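Sorting bench, round two

The Skollamstead shed build has finally reached the fun part! After 29 evenings of brackets, crimping and one very stubborn wrist joint, the arm we call Imel is picking toys and junk out of a basket and going for the boxes with the round holes. Everything sits on one dark green tabletop. 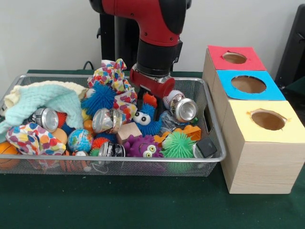

Fingers down in the pile, just behind the blue creature with the googly eyes.

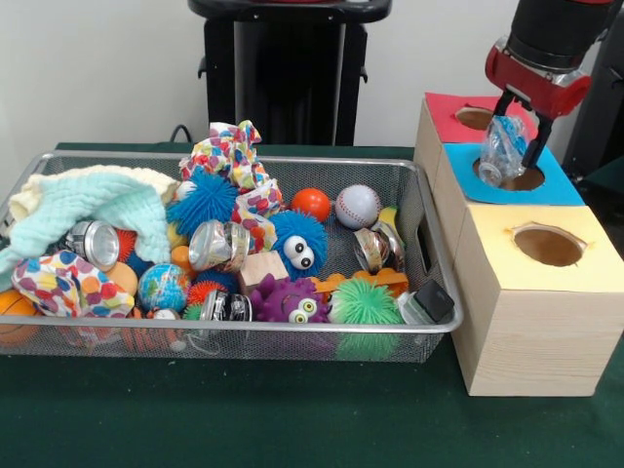 Lined up over the blue box with a clear plastic item – my favorite of the set. 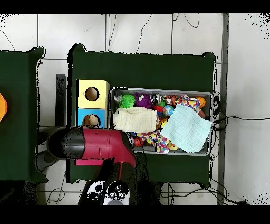 The gripper code is on its third rewrite and I'm still tweaking how hard it squeezes. Spiky rubber balls are a joy, they practically grab back. Crushed cans are meaner, and fabric is its own sport (you think you have one piece and up come two). I run batches of 30 picks, then change one number and go again, usually until well past 11 p.m.

Next up is a stiffer mount from the Lakgate parts bin, plus shorter cables. Wiring notes and the print files for the finger pads go up in January, if I can stop playing with it long enough to write them!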